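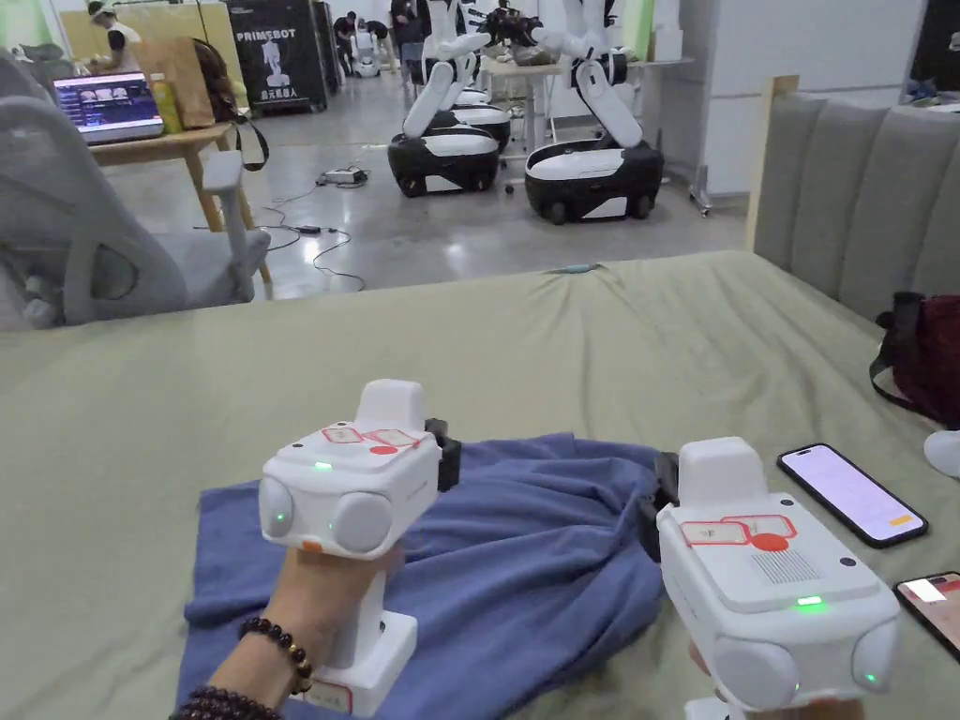
A blue cloth on a green fabric surface.

About Gromness

Gromness is a small law office for people and for small companies. We are working from the old bank house in Stokum, on the corner by the bridge. The house was built in 1814 and the stairs are steep, so please tell us before your visit if stairs are a difficulty for you. We have a meeting room on the ground floor and we are glad to use it.

The office was opened in 2014. At the beginning we took only tenancy matters. After the first two years many clients came back with other questions: a will, a contract with a builder, a letter from a former employer. We did not want to send all of them away, and so the work has grown step by step to what it is today.

What we do

Our main field is still housing. We act for tenants and for owners of small buildings, but never for both sides in the same building, also not many years apart. We check leases before they are signed, we answer notices to leave, and we write the claims when a deposit is not returned. When a case must go before a judge we prepare it and we go with you.

The second field is wills and estates. We write simple wills, powers of attorney and the papers for a person who has to settle the estate of a parent. Estates with property in several countries we do together with the office of Sukprasert, with whom we have a written agreement on cooperation. You receive one bill only, from us, and the share of Sukprasert is shown on it as a separate line.

The third field is work contracts. Here we advise mostly employees, and sometimes a small employer who is hiring for the first time. We read the contract, mark the places which can become a problem, and discuss them with you in one meeting of 80 minutes. In our experience one hour is a little too short for this.

What we do not do

We do not take criminal cases, divorces with a dispute over children, or tax appeals. These fields need lawyers who do them every day. If you call us with such a matter, we will give you the names of two or three offices in the region. We receive no payment for this and you are of course free to choose somebody else.

How we work with you

The first telephone call is free of charge. In this call we ask for the names of all parties, because we must check for a conflict of interest before we are allowed to hear the details. Please do not send us documents before this check is finished. When it is done, you receive a short letter from us with the price, the name of the lawyer responsible and the date by which you can expect an answer.

We try to write our letters in a language which a client can understand with one reading. Some of us have learned English as adults, and we know well how it feels to hold an official letter and not be sure if it is good news or bad. Every long letter from our office therefore begins with a part called "What this means for you". The legal reasons come after it. If you still have a question after reading, you can call the lawyer who signed the letter, and the call is included in the price.

Meetings are possible in the office, by telephone or by video. For clients who cannot leave home we make visits inside Stokum without extra cost. Outside of the town we charge for the travel time at half the hourly rate.

Prices

For leases, simple wills and work contracts we have fixed prices. The list hangs at the reception and we send it by mail to everybody who asks. Other work is charged by the hour. We inform you when half of the agreed budget is used, and we do not continue over the full budget without your written consent.

If your claim has a value under 3000 dollars, we will tell you openly when our work would cost too much in comparison with the result. For many of these claims the small claims procedure is enough, and you can go there without a lawyer. We offer one preparation meeting for it at a reduced price. In this meeting we put your papers in the right order and go through the questions which the court usually asks.

Your documents

We keep the files of our clients in Truster, a document system which you can open with your own password. You find there all letters which we sent and received in your matter, and the bills. Clients who prefer paper get paper. It is also possible to have both, but then please keep in mind that the electronic file is always some days earlier than the post.

Original documents, for example signed wills, are kept in the vault in the basement, which remained from the time of the bank. The storage is free for as long as you wish. To take an original back you must come in person and bring an identification with photograph.

Evenings for the public

Two times in the year we hold an open evening in the meeting room, where a lawyer explains one subject and answers general questions. The next one is on Sat 25 March, starting at five in the afternoon, and the subject is the return of deposits. In April we repeat it for those who could not find a seat. Entry is free, but we ask for registration by telephone. Please understand that we cannot discuss your own case in front of other people.

Languages

All of our lawyers work in English. At the reception there is also help in Spanish and Thai. For other languages we order an interpreter, and we tell you the cost before.

Visiting us

The office is open Monday to Friday from nine to five, with a lunch break between twelve and one. There is no parking in front of the house. The public parking behind the market is five minutes on foot, and the bus stops directly at the bridge. Please ring the lower bell; the upper one belongs to the dentist.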